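I keep reading that the Zevdale police oversight ordinance is a turning point, and I keep asking what it turns. So far I've gotten a lot of adjectives back.

The city council passed it in March, 8 to 3, after a hearing that ran past 11 at night. Both sides left claiming a win, and that alone should make you suspicious. The reform crowd said the new review board would finally have teeth. The police union said it would destroy morale. I read the thing over two evenings, and I don't see the teeth or the destruction. The board can request records. The department can decline, in writing, within thirty days. Then the board can request them again.

Cable panels skipped that part. One host spent most of a segment on the slogan painted outside city hall and never got to section four, where the subpoena power was struck from the draft. If you're angry about a mural, fine, be angry. It's still paint. The ordinance is the thing that will or won't matter the next time somebody gets hurt in the back of a cruiser.

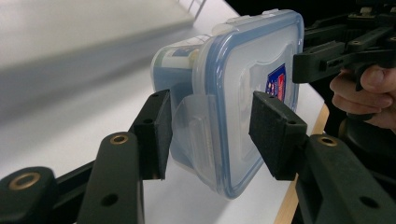 My bigger problem is the numbers. Supporters kept citing 935 complaints as proof the department is out of control. Opponents cited the same 935 and said most were about rudeness or towing. I went looking for the breakdown and found a summary table from Gurkberg, the consulting outfit the city hired, with about 200 of them sorted under "other." Other what? A lost form and a broken arm could both be in there. You can't build an argument on that pile, and people on both sides have been building all year.

Then there's Trisavholm, which everyone holds up as the model. Its board has existed a good while longer than ours. Supporters say complaints dropped after it started. Maybe so. Complaints also drop when people decide filing one is a waste of a morning — I'd want to know which it was before copying the bylaws word for word, typos included.

I've been told that asking this stuff helps the wrong people. I got the same line from the other direction when I wrote about the Wong Street curfew and wondered why the arrest figures were never released. Funny how the wrong people keep changing.

The first board meeting is supposed to be open to the public, though the notice I saw lists two different rooms. I'll go, assuming I can find it, and I'll post whatever records list they hand out.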